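# Facilities Forum › Offices and Common Areas › Adhesive hooks on painted walls: request for comments

**Posted by: D_Yurt (Moderator)**

Colleagues,

The Ranstead building guide is due for revision, and the section on coat storage in the small carpeted rooms has not been updated in a long while. The present text permits one adhesive hook per room, on a painted wall, for a single garment. Several departments have asked for more hooks. Others have asked for the hooks to be removed altogether and for freestanding racks to be supplied.

Members are invited to comment before the draft goes to Mr. Ersoy's office on Friday, December 31, 2021. Please confine remarks to garment storage and the condition of walls and carpet. Questions about parking belong in the other thread.

Defne Yurt
Building Services, Ranstead

---

**Posted by: corridor_b**

Thank you for opening this matter. Our department's position is that the hooks should remain. A rack takes floor space that the smaller rooms do not have, and in two of our rooms it would prevent the door from opening fully. The hooks have served us well for shirts, cardigans and light jackets.

We would ask that the limit be raised from one hook to three, spaced evenly along the longest wall.

---

**Posted by: paint_and_plaster**

I must disagree with the previous member. I was responsible for the repainting in June, and my crew repaired eleven patches where hooks had been pulled away and had taken the paint with them. In each case the occupant had hung a winter coat, a full bag, or both. The surface beneath was sound. The finish coat was simply never meant to carry a load.

If the limit is raised to three, the repairs will rise with it. I would support racks in every room where the door swing allows.

---

**Posted by: D_Yurt (Moderator)**

Could paint_and_plaster state whether the damaged hooks were of the kind issued by the supply room or were brought in by occupants? The guide treats the two differently.

---

**Posted by: paint_and_plaster**

Both kinds were present. I did not keep a separate tally and would not wish to guess.

---

**Posted by: lower_level_stores**

For the information of members, the supply room issues the Ovlow hook, item 281 in the stores list. The printed card asks the user to wipe the wall, press firmly, and wait overnight before hanging anything. In my experience the overnight wait is the step most often omitted. Requests for replacement hooks tend to arrive on the same afternoon the first one was issued.

Stores has no objection to three hooks per room. We hold sufficient stock.

---

**Posted by: T_annex**

I write on behalf of the Tuncer annex, where the rooms have off-white walls, beige-brown carpet and a thin black baseboard. We have kept to the one-hook rule.
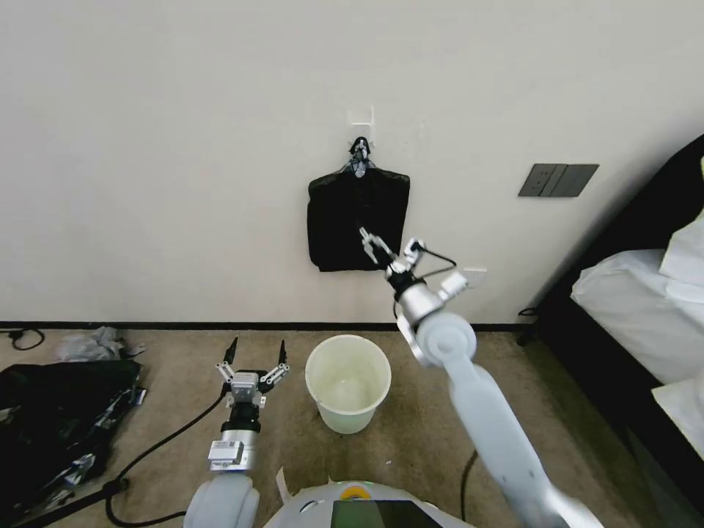 *Tuncer annex: black garment on a white adhesive hook, with the cream bucket on the carpet beneath it.*

Members will note that the garment hangs close to the wall plates. I should like the revised guide to say something on this point. A long coat on that hook could cover the low outlet, and an occupant looking for a place to plug in a lamp would have to move it aside each time. My proposal is that the hook be placed well to one side of any switch or outlet, and that the guide give a minimum distance.

The annex would also prefer to keep the limit at one.

---

**Posted by: corridor_b**

I am grateful for the picture. With respect, it supports our request. There is a good deal of bare wall above and around that hook, and a second could be added to the left without coming near either plate.

---

**Posted by: paint_and_plaster**

Bare wall is what I am paid to maintain, and I would be pleased to see it stay bare.

On a separate point, I would ask the annex to clear the crumpled black plastic and the gray bag from the carpet. Loose sheeting underfoot is a slipping hazard and the guide already says so in the section on floors. The bucket is welcome to stay if it is in use as a wastebasket, though a liner would be advisable.

---

**Posted by: T_annex**

The remark is accepted and I will raise the plastic with the occupants. The bucket question I must refer back, as the guide does not say what may serve as a wastebasket.

---

**Posted by: D_Yurt (Moderator)**

The guide is silent on buckets. I am content for it to remain so.

May I ask members to return to the number of hooks?

---

**Posted by: quiet_floor**

Our floor tried the Trorkia folding rack last winter and returned it. The feet left deep marks in the carpet which did not lift with vacuuming, and the upper bar leaned once four coats were on it. Paint can be touched up in an hour. I cannot say the same for carpet.

We would accept two hooks per room, with heavy coats directed to the shared closet by the elevator.

---

**Posted by: paint_and_plaster**

An hour is optimistic, once one allows for drying and a second coat. I will, however, accept two hooks if heavy coats and bags are excluded in plain words and if removal is left to my crew. The tab must be pulled straight down along the wall. Occupants pull it outward.

---

**Posted by: corridor_b**

Two is fewer than we asked for. We will not oppose it, but we ask that our preference for three be recorded.

---

**Posted by: H_Ersoy**

I have read the exchange with interest. My office will consider the following wording:

> Each carpeted room may have up to two adhesive hooks, issued by the supply room. Hooks are for light garments only. Winter coats and bags are to be kept in the shared closet. Hooks must be placed clear of switches and outlets. Removal is by the paint crew, on request.

I have left out a minimum distance from outlets. If the annex wishes to suggest a figure, I will look at it.

Hüsnü Ersoy

---

**Posted by: T_annex**

The annex suggests 200 millimeters, measured from the edge of the garment and taken with the garment hanging naturally.

---

**Posted by: lower_level_stores**

Measured from the edge of which garment? Sleeves differ. Stores would prefer a distance taken from the hook itself, which does not change with the season.

---

**Posted by: D_Yurt (Moderator)**

Both suggestions have been added to the draft for Mr. Ersoy's decision, together with the preference recorded by corridor_b. Further comments on the wording may be sent to Building Services by internal mail. The thread will stay open for questions about stock and removal requests.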